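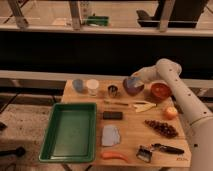
June, 6 a.m.

Read the second draft of the Nukcombe lodging ordinance before work. The definition of "operator" has changed. In the first draft it covered anyone who rented out a dwelling for under 30 nights. It now covers the owner of record and any agent who collects the rent. I collect the rent on the Pacheco Street unit for my aunt, so as of this draft I am an operator and she is too. It does not say whether one registration covers both of us. Wrote that down as question one for Rosaura Marulanda at the clerk's office.

The tax section is mostly unchanged. The rate stays at 8 percent of the nightly charge. Cleaning fees are now included if they are mandatory, and ours is. Refundable deposits are out. Returns are quarterly. The booking site would collect and remit for stays booked through it, but the operator still files a return, even at zero. Direct bookings are on us.

Went back through last year's ledger at lunch. Gross receipts came to over 4000 dollars, all of it from the summer and the week of the Biltow fair. Two of the stays were direct. I had the cleaning fee lumped in with the rent on both, so nothing changes for those. On the site bookings it is a separate line and I will need to pull the statements again.

Called the clerk's office at 2:40. Marulanda says one registration per unit, with the agent listed on page two. She could not say whether the agent is liable for late tax if the owner does not pay. She is sending that to the town attorney. She also confirmed that the inspection requirement applies at first registration and again every 5 years. It checks smoke alarms, carbon monoxide alarm, exits, posted floor plan. We have no posted floor plan. Measured the hall and the back bedroom after supper and drew one on graph paper. The closet wall does not come out square and I left it that way.

Immont passed nearly the same text last fall, except that owners who live on the lot are exempt from the inspection. Ours has no such exemption. It makes no difference to Pacheco Street but it will matter to the people with rooms over their garages, and I expect most of the hearing will go to that.

Written comments are due at the clerk's window by noon, 6 days before the hearing. Mine is one page so far. Still need to ask about stays already booked before the effective date.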